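How to rerun the Clirano bin grasp test

Notes for whoever takes this over from me. Quick version, I'm packing. Longer writeup is in Oanh's draft, but that covers the why and skips most of the how.

What the method is, in two lines. Robot grasps blocks from a bin, labels its own attempts pass/fail, and we train a grasp scorer on those labels. The Clirano part is that failed grasps get relabeled by how the pile moved, so a miss still teaches it something.

What you need
Arm powered, gripper homed, fixed camera streaming
Bin on the table, clamped
Block set, red and green
The clirano-run folder from the lab drive (not the one on Ulises's laptop, its old)

Step 1. Check the bin position
Bin must not shift between runs. Push on it with your hand. If it moves, reseat it, redo the clamp, then redo the camera calibration. Yes, the whole thing. Yaneth lost a night of data to a bin that had crept over, and all of those grasps landed short. Don't slide the bin to match the old calibration by eye.

Step 2. Calibrate
Run calib_touch. Arm goes to 7 points, you confirm each one. Error shows at the end. Over 2 mm, do it again. If it's over three times in a row, something is loose, usually the camera mount. Tighten, restart from the top.

Step 3. Get the background shot
Empty bin, lights the way you'll leave them. Save as bg. The bare metal reflects a lot and the segmenter will happily call a bright patch a block if bg was taken under different light. Blinds closed. I do mine after 6 pm, less trouble.

Step 4. Load the blocks
Drop them in. Don't arrange them. Lorna and I both caught ourselves spacing them out nicely, and the success rate went up for no good reason. Tip them from a box and walk away. If one ends up leaning on a wall leave it, wall cases are the ones we're short on.

Step 5. Collect
Start collect with the random policy for the first 300 grasps. Then switch to the learned scorer and let it go until you have 1400 total. Stay in the room with the stop button in reach. Log every manual stop, with a word on what happened. "Stopped" is not a word on what happened.

Watch for:
Fingers closing on two blocks at once. Logs as a pass, isn't one. Mark it double.
Gripper coming down on top of a block. Force limit should catch it. If it doesn't, stop and tell Illia.
Cables pulling when the wrist turns far. Reduce the wrist range in the config, don't just tape things down.

Step 6. Relabel
Run relabel on the log. It compares the before and after frames of every miss and puts it in one of three bins (bad word, sorry, classes): no contact, pushed, slipped.

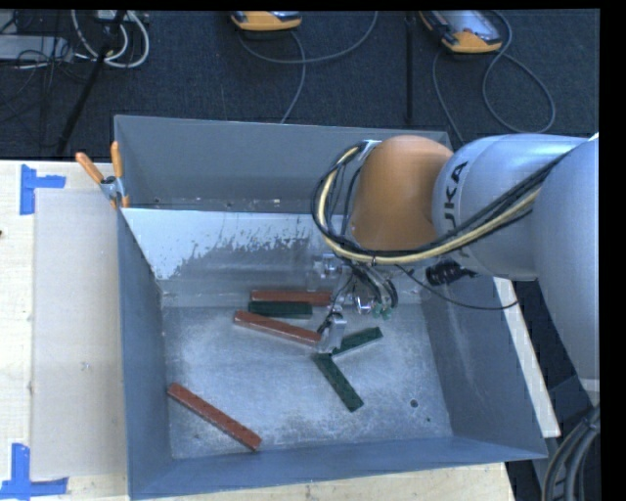

Pushed is the useful one. A push often opens a gap next to a block that had no room for a finger before, and the scorer gets partial credit for that. Partial credit weight is in the config under push_w. Leave it alone for the first run so your numbers can be compared with ours. After that play with it all you want.

Spot check the classes by hand. Slipped and pushed get mixed up when the block ends up near where it started. Fix those in the csv, column 4, then rerun with the keep_manual flag or it will overwrite you. Ask me how I know.

Step 7. Train and compare
Train twice, once on plain pass/fail and once on the relabled set, same seed. Then test both on fresh piles, alternating, so a gripper pad wearing down hurts them equally. In our runs the relabeled scorer did better on tight piles and no better at all on spread out ones. So report those separately. An average hides it.

Known problems
Dark green blocks in shadow get missed by the segmenter. Raise the exposure one notch, retake bg.
Collect hangs if the drive is full. Check before you start.
Marulanda (the training box) reboots itself for updates at night, save checkpoints.

Questions go to Illia from January on, he has the config history.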